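Filed under: House & Shed | Water

The pump on our rainwater tank started short-cycling in April. It would run for 2 seconds, stop, and start again whenever a tap was open more than a trickle. The installer's sheet blames the pump. The pump was fine.

The setup, for anyone comparing: one poly tank on a crushed rock base, a Praltov pressure pump beside it, a Plestatico inline filter, then 31 metres of buried poly pipe to the house. There is a small pressure vessel teed in after the pump. It holds a rubber bladder with air on one side and water on the other, and its job is to supply small draws without waking the motor. If the air charge leaks away, the vessel fills with water and does nothing. The pressure switch then sees every change at the tap directly.

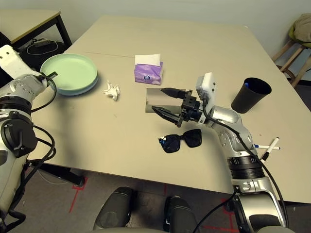 Checking the charge takes a tyre gauge and some patience. Switch the pump off at the power point, open the nearest tap and leave it open until the flow stops. The reading means nothing while there is still water pressure behind the bladder. Mine showed zero. If water comes out of the air valve, the bladder has split and the vessel needs replacing. Mine was dry, so I pumped it up with a bicycle pump to slightly below the cut-in pressure marked on the switch cover, closed the tap and restored power.

That cured the cycling for nine days. Then it came back, slower.

The second fault was the valve core in the vessel. I put soapy water on the stem and got a steady line of bubbles. A core is the same part used in a car tyre and costs next to nothing. I bought a packet at Dudell in town, along with a proper metal cap with a seal in it, and fitted both. The old cap was plastic and mostly decorative.
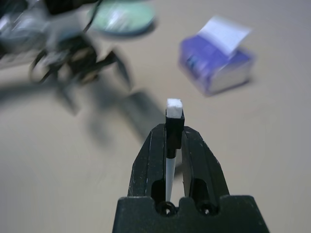 While the system was drained I pulled the filter cartridge. It had gone the colour of strong tea after 495 days, well past what the label allows. A blocked filter downstream of the switch can also cause cycling, as the pump builds pressure against the cartridge and shuts off early. I don't think it was the main cause in my case, but I changed it before testing again, so I can't separate the two. Poor method on my part.

Bukola Okonkwo left a comment on the gutter post asking whether a larger vessel would be worthwhile. For a garden tap, no. For a house with a dripping cistern, fix the cistern first. Ours had a weeping inlet valve, a Phùng unit, and it was enough to start the pump several times overnight.

The hour meter on the pump read 806 when I closed everything up. I've written that on the lid in marker and will check the charge again before summer.

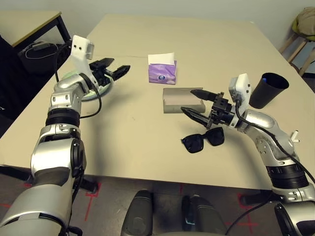
How often should the air charge be checked?

Every six months is reasonable, with the pump off and a tap open. I had never done it at all, and the vessel was installed before we moved in.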